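Vormachen (Robotik)

Vormachen, in der Fachliteratur meist Lernen aus Demonstrationen genannt, heißt: Ein Mensch zeigt dem Roboter eine Aufgabe, und der Roboter leitet daraus ab, wie er sich bewegen soll. Ich pflege diesen Artikel im Plimik-Lexikon seit September und schreibe ihn so, wie ich es auch am Küchentisch erzählen würde - wer Formeln sucht, ist beim Eintrag »Verhaltensklonen« besser aufgehoben.

Drei Wege

Beim Führen von Hand packt man den Arm direkt an und schiebt ihn durch die Bewegung. Das geht schnell und macht ehrlich gesagt Spaß, nur stehen die eigenen Hände ständig vor der Kamera. Bei der Fernsteuerung bewegt man einen zweiten Arm oder einen Controller, und der Roboter macht alles nach. Man spürt dabei wenig, und ich habe anfangs ziemlich viele Becher zerdrückt.

Der dritte Weg ist mir der liebste: Man nimmt nur den Greifer in die Hand, mit Kamera obendrauf, und erledigt die Aufgabe selbst. Einen Arm braucht man dafür erst später, beim Abspielen. Und man kann herumlaufen!

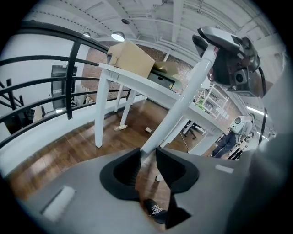 Blick über die schwarzen Finger eines Handgreifers, rechts oben ein zweites, ähnliches Gerät mit rundem Objektiv.

Die Weitwinkeloptik biegt gerade Kanten ordentlich durch, beim Geländer links sieht man das gut. Dafür kommt viel Umgebung mit ins Bild, und genau die hilft, wenn man die Lage des Greifers aus dem Video zurückrechnen will. Kahle Wände mag die Rechnung gar nicht, Ziegel und Regale dagegen sehr.

Wie viele Durchgänge?

Kommt drauf an. Für das Umsetzen einer Schachtel haben wir in Vadstead 140 Durchgänge aufgenommen, für das Falten eines Handtuchs 306, und das Handtuch wollte trotzdem nicht. Pacita Macapagal rät, lieber Startposition und Licht zu wechseln, als immer dasselbe zu wiederholen. Dindo Tiongson sieht das anders (siehe Diskussionsseite).

Mit zwei Greifern muss man außerdem die Uhren beider Kameras abgleichen. Das vergesse ich bis heute gern.

Siehe auch: Fernsteuerung, Greifer, Verhaltensklonen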